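Bustham fruit plant changes how it grades peeled oranges

A fruit preparation plant in Bustham has started grading peeled oranges by the amount of pith left on them, after a trial that began in February. The plant, run by Famel, supplies whole peeled oranges and loose segments to school and hospital kitchens.

Until now the fruit was passed or sent back on a single check for remaining rind. Under the new method each orange is also placed in one of three grades. Grade A has only thin strands of pith and goes out whole. Grade B has patches of pith and is split into segments. Grade C still carries a thick layer over much of the surface and goes to juice. 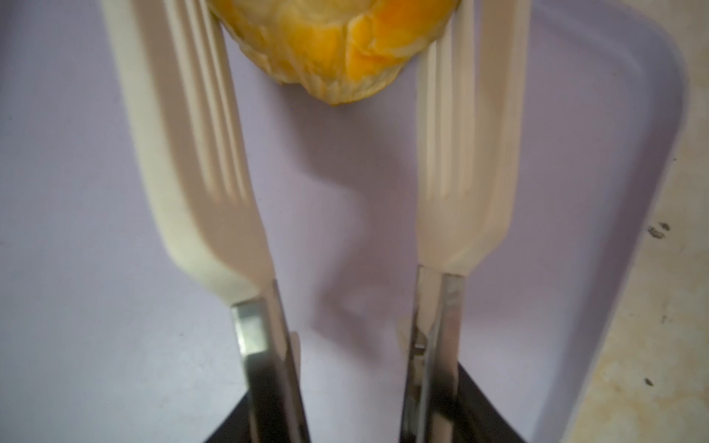
By Violeta Retamal
Bustham | 2021-05-13
Filed under: Food processing

An orange with most of its rind off can still hold a good deal of white pith, with the flesh showing only in patches. Fruit in that state used to be hard to place, according to Olga Aravena, who manages the preparation floor. Two people checking the same orange would often disagree on whether it was finished.

The trial covered 580 oranges, taken in lots of 10 from the regular supply. Each was weighed before and after peeling, and the torn edges were trimmed by hand where strands of pith hung from the fruit. The trimmings were weighed separately.

"Pith comes off easily in one place and takes the flesh with it in another," Aravena said. "We wanted a rule for when to stop."

The rule now in use is that trimming ends as soon as a segment wall tears. The orange is then graded as it stands. Fruit with more than one broken segment cannot be sold whole, whatever its pith grade.

Peiyu Kong, who wrote the grading sheet, said thick-skinned fruit gave the most uneven results - the rind lifted in large pieces but left the fibrous layer behind. Thin-skinned fruit kept less pith but was more likely to be damaged at the stem end.

Graded fruit is packed in 200-gram tubs for segments and in trays for whole oranges. Trays are kept in a single layer to limit pressure on exposed flesh.

Customers will see the grade printed on the delivery note beside the lot number. Prices for whole fruit are unchanged. The plant expects to review the limits for Grade B when the next variety comes into season, and kitchens that want to comment on the grading can write to the Famel office in Bustham.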